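Hamisen has begun gathering examples for a learning system meant to teach two-armed robots to tidy small, floppy things. The firm said on 15 July 2020 that 37 sessions had been recorded at its Jaslow workshop since May – most of them with rubber bands and a plastic basket.

Operators guide the arms by hand through each task, and the colours and layout change between runs. Hamisen wants 200 sessions before training starts.
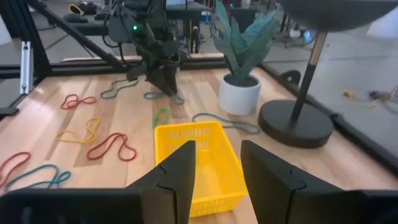
Runs in which a band is dropped are kept and labelled separately. Gezer will store the recordings.

Recent items
Drornik opens second test hall
Gezer adds 4 jobs in data storage
Jaslow workshop hours extended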